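Home | Checklists | Rooms | Repairs | Archive | Contact

Floor and wall checklist, ground floor playroom, Rudd House
Monday, March 1, 2021

The list is for whoever does the room before it opens. Work through it in order and write a comment wherever the answer is anything other than yes. The last full check was in November and the comments from then have been closed unless they are repeated below.

Before you start
- Lights on, blinds up. OK.
- Previous sheet read. OK.
- Loose toys off the floor and into the Zelach units. OK. One unit has a stiff lid. It opens but needs two hands. Reported.

Doors and ways out
- Main door opens fully and closes by itself. Closes slowly. Adjusted once already, will need doing again.
- Finger guards on both sides of the hinge. Yes on the room side. On the corridor side the bottom screw is missing. Comment: do not use a longer screw, it comes through.
- Garden door unlocked from inside without a key. OK.
- Nothing stored within 500 mm of the garden door. Fail. Two folding chairs, moved during the check. They were there last time as well.

Heating and sockets
- Radiator cover fixed. OK, all 4 fixings tight.
- No trailing leads. OK.
- Unused sockets switched off. OK.
- Plug-in heater tag in date. Tag number 332, in date.

Walls
- No lifting seams in the paper. One seam beside the radiator has come away at the bottom, about the length of a finger. Stick down, do not trim. We have half a roll left of the floral and it has to last.
- No marks above skirting that will not wipe off. Crayon behind the door. Wiped with a damp cloth and mostly gone. Do not use the Caler spray on the wallpaper, it takes the colour out of the pink.
- Pictures and hooks above child height. OK.

Floor
- No lifted edges or gaps. OK throughout. The join by the garden door was refixed by Banetti and is still flat.
- No wet patches. OK.
- Swept. Marked as done, but see comment.

Comment on sweeping: the marbled floor is hard to check from standing. The pattern is beige, grey and white all run together and small bits disappear into it. Get down low and look along it towards the light. Bits turn up in the open stretches as well as in the corners.
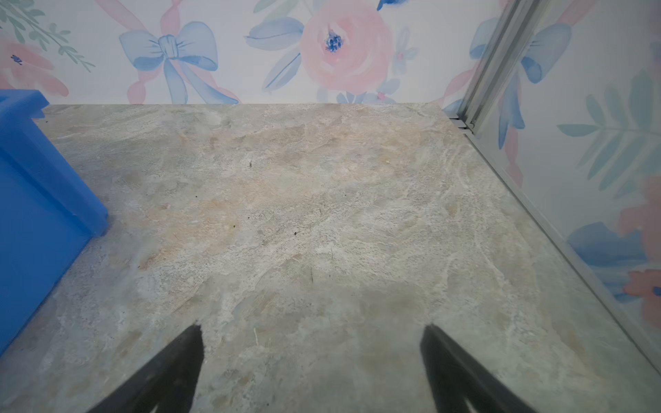 Two dark specks and a bit of something like straw, with the floral wall behind. None of it shows from the doorway, but children at the crawling stage will find it before we do. A note left on the sheet from Marbled Floor Sufferer: we had the same trouble in our hall and gave up on the soft broom, it only pushes the light bits along, so now we use a flat dry mop and go over it again at right angles.

Action: try a flat mop for a week and compare. If it is no better, go back to the broom and dustpan with a second pass.

Mats and soft items
- Mats lie flat, no curled corners. 7 checked, one curled. Turned over and weighted.
- Covers zipped with the pull tucked in. OK.
- No splits showing the filling. One small split on the long mat, taped. Tape is not a repair. Order a cover.

To do, in order
1. Corridor side finger guard screw.
2. Cover for long mat.
3. Main door closer.
4. Wallpaper seam.
5. Folding chairs to the store, and a label on the wall so they stay there.

Next check on the usual sheet. Leave the old one in the folder.

Comments

hallkeys
On the closer, ours was slow as well and it was only the lower valve. Quarter of a turn did it.

P.
Could the 500 mm be marked on the floor with tape? People don't measure.

mopandbucket
Tape lifts on that kind of floor when it's mopped every day. Mark it on the skirting.

hallkeys
Skirting worked for us.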